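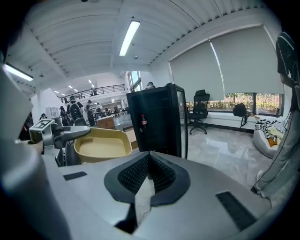
Notes from the Katberg Street Allotments meeting, 16 December 2025

Right, I took the notes this time as Rosário had a sore wrist, so apologies if they ramble. I've put things in the order we talked about them, which wasn't quite the order on the sheet. Anything you think I've got wrong, tell me before the next one and I'll change it.

Who came

Rosário Cardoso (in the chair), Cristóvão Barros, Jaqueline Mendoza, Ha-rang Choo, me (Ilaria Ferri), and a good handful of plot holders, including two of the new people from the bottom row, who were very welcome! The Obis sent word that they couldn't make it.

Last time's notes

Agreed, apart from one thing. I'm told that in the November notes the hedge by the lane was down as "to be taken out" when what we'd said was "to be taken down", meaning lowered. Jaqueline was quite alarmed by this, as she'd have come back from her sister's to find no hedge. Changed, and signed by Rosário with her left hand.

Water

This took up most of the first half. The standpipe at the top has been dripping again and the stopcock is stiff. Cristóvão has had the cover up and thinks the washer has gone, and possibly the thread as well. He's happy to do the washer himself but doesn't want to touch the thread. I asked whether we could turn the whole lot off for the winter now and deal with it in spring, and most people were for that, except that Ha-rang still has leeks and winter salad under cover and does water them a bit. After some back and forth we settled on turning off the main on the first frosty week of January and leaving the two butts by the shed full for anyone who needs a can or two.

Someone (sorry, I didn't catch who) asked about a bigger tank. We've had a price from Louro for a 1000 litre one, second-hand, food grade, with a tap. I like the idea very much. Jaqueline likes it less, as it would have to stand where the comfrey bed is, and she's spent years getting that going. Ha-rang suggested the strip behind the shed, which gets nothing but nettles anyway. Cristóvão will go and measure. The gutter on the shed would have to be moved to the back, but he says that's a morning's work with a friend holding the ladder.

We did not vote on the tank. We did vote on buying two new hose connectors, and that was passed straight away, so there's progress for you.

The path

The middle path is dreadful. I went over on it myself carrying a bucket of sprouts (I'm fine, the sprouts less so). The woodchip we put down last winter has rotted to a sort of porridge between plots nine and fourteen. Options were more woodchip, gravel, or old slabs. Gravel was argued against by everyone who pushes a barrow. Slabs are heavy and we'd have to find them. So woodchip it is, with cardboard under it this time, and would everybody please save their big boxes over Christmas and pull the tape off before bringing them. The tree people who work out of the Clasov yard will drop a load for nothing if we can take it when it suits them, so Rosário will leave the lane gate on the latch when they ring.

Ha-rang said the trouble is really the drainage and that chip on top of a puddle is still a puddle. I think that's right. She's going to dig a trial hole by plot eleven and see how fast it fills. If it's bad we'll talk about a proper trench in the spring.

Money

Jaqueline went through the figures. We're in a better state than we were, mainly thanks to the plant sale, which made £200 after we'd paid for the pots. Rents are nearly all in. One plot is still owing and she'll have a quiet word.

The rent itself stays at £27 for a half plot. There was a suggestion of putting it up by a pound or two and I said I'd sooner not while the path is in that state, and that seemed to be the general feeling.

We agreed to put aside £100 for the tank or the drainage, whichever turns out to matter more. Jaqueline would like receipts for everything, please, including the small ones. She has had a receipt for a padlock written on the back of a seed packet and would rather not have another.

Seed order

The Dakeo order goes in during the second week of January. The list is pinned up inside the shed door with a pencil on a string. If the pencil has gone, please bring one! Things we're ordering in bulk this year:

Broad beans, the long-pod sort
Onion sets, red and yellow
First early potatoes
Field beans and phacelia for green manure
Shallots, if there's enough interest (three names so far, and mine is one)

Cristóvão wants to try oca. There was some laughing about his last try with oca, the crop of which fitted in an egg cup. He says he lifted them too early and that you have to wait until the tops have been properly knocked back by frost. I said I'd share a bag of tubers with him and we'd grow them side by side and see.

A new plot holder asked what to do with ground that's all couch grass. She got a lot of advice, most of it at once. I'd say cover half of it and dig the other half, and take every bit of root out, and don't put it on the compost. Rosário has some black plastic sheeting she's finished with and will bring it up.

Bonfires

Nothing on the still damp heaps, please, and no fires before dusk, and none at all if the wind is towards the houses. We had a grumble from the end house last month and it was fair. I took a card round and they were very nice about it. Have a look through the heap for hedgehogs before you light anything, and better still, move the whole heap on the day.

The shed

Somebody has been putting wet tools back. The good spade has rust on it and so have the shears. I've oiled both. There's a rag and a tin of oil on the shelf by the window and it takes a minute. We also need to know who has the long-handled loppers. They're not in the shed and they're not in the book.

Ha-rang offered to sort the jar shelf and throw away any seed older than five years. Cristóvão begged for the parsnips to be left alone, and was told that old parsnip seed is the first thing she'll be throwing out.

Open day

Too early to fix a date but we'd like it to be in June this time, when there's more to see. Jaqueline will ask the school if they'd like the scarecrow competition again. I'll do the cake rota. Could we have fewer lemon drizzles? I counted them up last year in my head on the way home and it was nearly all we had, lovely as they were.

Anything else

The bench by the pond needs a new slat. Cristóvão has some wood.
The noticeboard key is with Rosário.
Foxes have been in the compost bays again, so no cooked food, please.
Thanks to Ha-rang for the mince pies and to whoever brought the flask of mulled apple juice, which I had more than my share of.

To do

Cristóvão: standpipe washer, measure behind the shed, bench slat
Ha-rang: trial hole, jar shelf
Jaqueline: hose connectors, word about the rent, school
Rosário: lane gate, plastic sheeting
Me: type this up, cake rota, go halves on the oca
Everyone: cardboard, seed list, find those loppers

Next meeting will be late January, same room, and Rosário will ring round with the day once she knows when it's free.

Ilaria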